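April, sim bench, Zellenwood kitchen set

Run 1283 stopped at 14:20 with the arm in fault. Same fault as the two before it: gripper goes in for the ball, fingers reach the slab, contact force spikes, solver throws the joint velocities over the limit and the safety layer trips. Nine trips in this batch. On hardware that would have been a fingertip, maybe a wrist.

Miłosz thought it was the ball mesh. Swapped it for a plain sphere collider, no change. Then went through the slab. Its collision box in the Gallov export is 14 mm taller than the part that gets drawn, so the planner has the ball sunk into it and picks a grasp height that drives the fingertips into something they can't see. Visual mesh is fine, so nothing shows up when you just look at it.

Fiifi says the Arain assets came through the same export script. Not checked yet.

Velocity limit did its job but late, 3 steps after the spike. I don't want the Mutness arm running this policy until that is fixed, whatever the slab turns out to need. Tagged it out in the log.

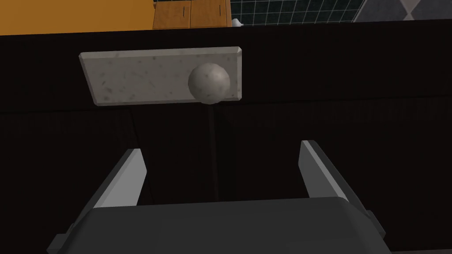

Wrist view, fingers open, slab and ball ahead of the gripper.

To do:
- rebuild slab collider from the visual mesh (me)
- check the other exports for the same offset (Fiifi)
- trip on contact force as well as velocity (Miłosz)
- rerun 1283 with same seed, keep the old log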